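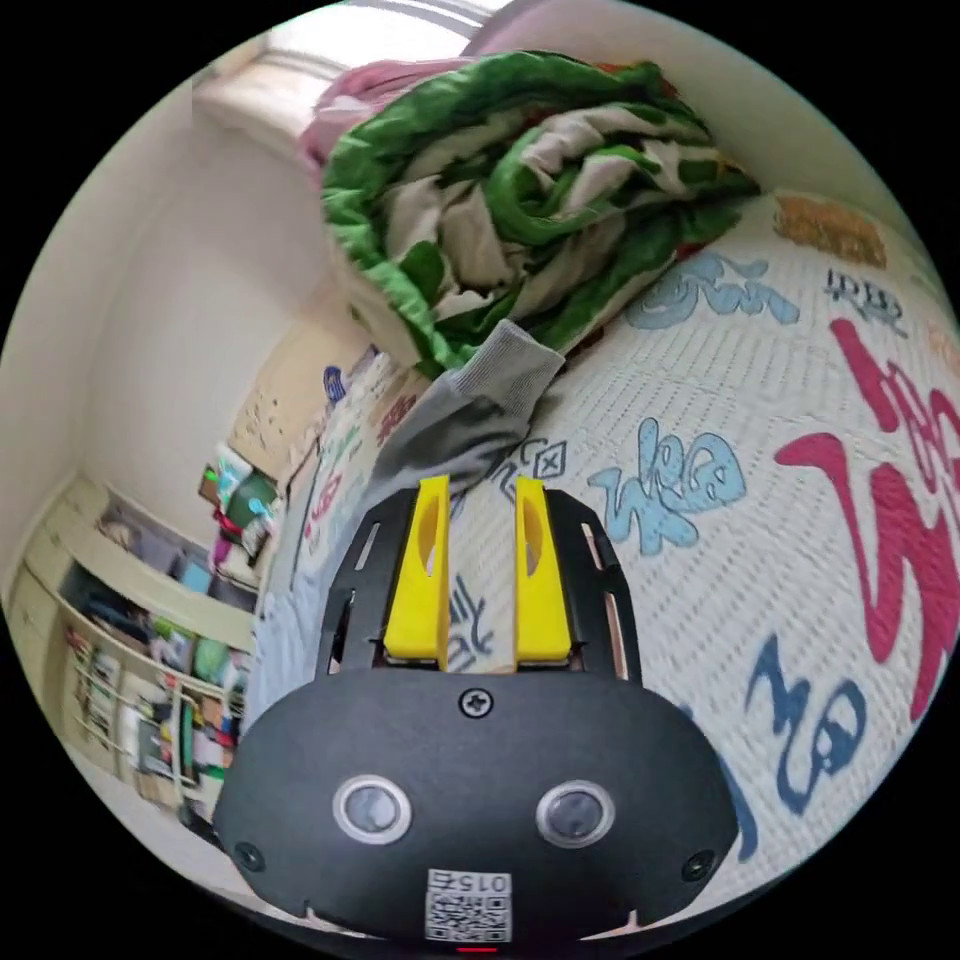 After the import into Lollo 5, many incident records in our ceasefire archive are shown without their counter-claim. I must first explain how we keep them. When one armed side reports a violation of the Trallorham agreement, we make a record, and when the other side gives its own version of the same event, we make a second record and connect the two. We call this a pair. The counter-claims are not deleted, I can find them by full text search, but the connection is lost and the public page says "No response recorded from the other party." For an archive of this type this is a serious problem, as a reader will believe that one side stayed silent.

Opened: 19 June 2020
Product: Lollo 5, hosted by Stenitz
Before: Lollo 4, on our own server
Account: Zamudio archive, ceasefire collection
Severity: high
Status: solved, with one open point

What I expected

The export file from Lollo 4 contains 4,000 pairs. I expected the same quantity of pairs in Lollo 5.

What I got

The import report says 3,447 pairs connected. The other ones are listed as "single records." The report has no warning and no error, and at the end it says "Import finished successfully." I would never have noticed it if a journalist had not written to us to ask why the government side did not answer to the shelling of the bridge, when she had the answer printed on paper from our own page.

What I tried already

I repeated the import on an empty test collection. Same result, the same records are single.

I changed the export from the compact form to the full form. Same result.

I opened the export file in a text editor and looked for one broken pair by hand. Both records are there and both carry the correct pair number. So the file is good, in my opinion.

I turned off the option "Clean party names on import." The import stopped after the first records with the message "Party not found." I turned it on again.

I removed from the public page the sentence about no response, with a style rule that hides it. This is not a repair, but I did not want it to stay online in this form.

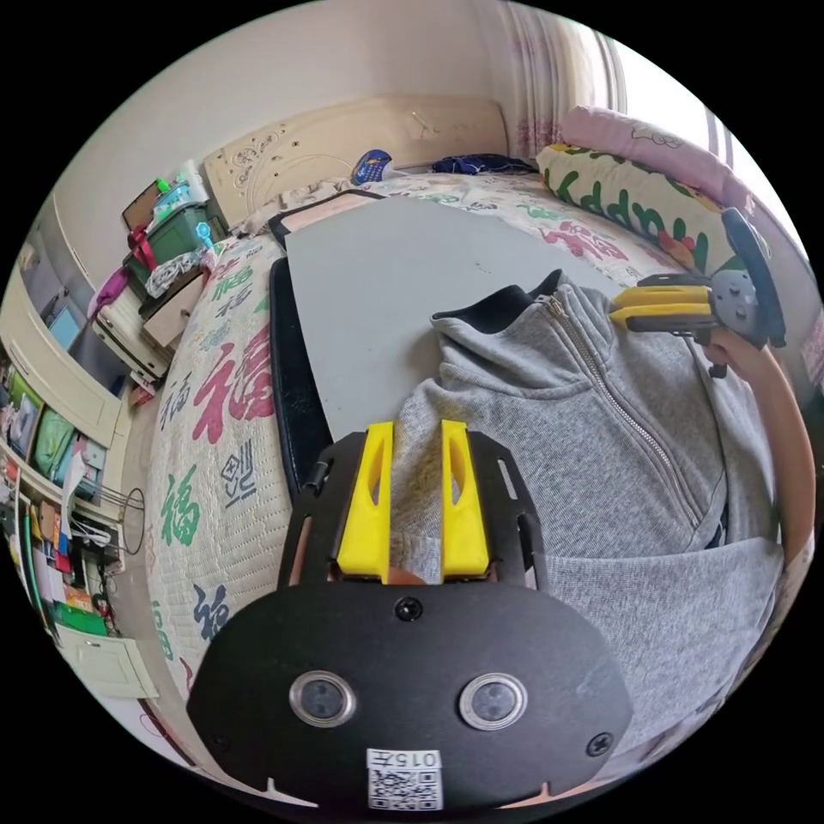

Stenitz support answered that the pair number is no longer used alone in Lollo 5. The program now checks that the two records of a pair belong to two different parties, and when it believes they belong to the same party it drops the connection without a message. They asked me to send the party table and to tell them if some of our parties have changed their name or have joined with another one during the period of the archive.

Yes, this is the case, and very much. In our conflict almost every armed group has changed its name at least once. The northern front divided last November, and one half went to fight beside the government, under a joint command. In Lollo 4 we kept each name as a separate party, with a note that says from which date it is valid. The joint command is also a party. I sent the table in the same hour.

My question back to support was if the program looks at the dates in the notes. A group can be an enemy in one year and an ally in the next, and a claim from the first year must stay a claim against an enemy.

Support answered again, this time shorter: the notes are free text and are not read by the import. The option "Clean party names on import" puts together all names which have the same parent party, for the whole time. In our table the joint command is the parent of both the government army and the half of the northern front. So for the program they are one party, also for the years when they were shooting at each other.

With this answer I could understand my list. I checked the single records and in all of them one side is the army and the other side is the northern front, before the division. Not one pair with the southern groups is broken. I should have seen this myself before writing the ticket, but I was sorting by date and in the date order it looked like an accident.

Steps that solved it

Please follow the order. I made the third step before the second one and had to start from zero.

Make a copy of the party table in Lollo 4.

In the copy, empty the column "parent party" for every group that has ever changed sides. Do not delete the row of the joint command, it has records of its own.

Move the dates from the notes to the new columns "valid from" and "valid until." The columns exist only in the Lollo 5 template, so you must first download the template and paste the table into it. The date has to be with the year first.

Import the party table alone and wait until the index is finished. In our case the progress bar stayed at the same point for a long time and then jumped to the end.

Import the records, with the cleaning option on.
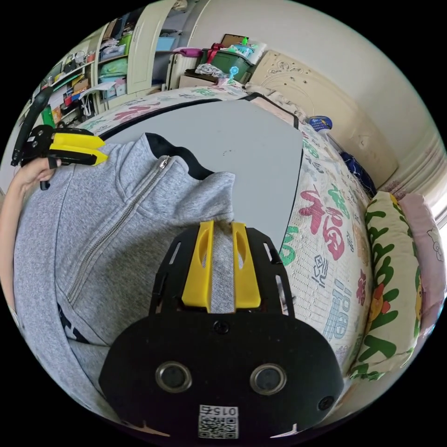
After the second import the report says 4,000 pairs connected and no single records. I compared the first and the last record of every year with the old server and they agree. The pair about the bridge is again complete, and I wrote to the journalist. The style rule is removed.

The open point is the timeline. The colored band for the northern front still continues after the division as if there was only one group, in the color of the government side. The records below it are correct, only the band is wrong. Support has confirmed that the band takes its color from the most recent name and that they can repeat this on their side. They did not give a date.

I also ask for two changes. When a connection is dropped, the import report should name the record. And the sentence "No response recorded from the other party" should not be a default text. I understand it is useful for business complaints, where I think it comes from, but in our field it says something about a party which we did not write and can not defend. Please let the archive switch it off without a style rule.

I keep the old server running in read-only mode until the timeline is repaired. The ticket can stay open with low severity.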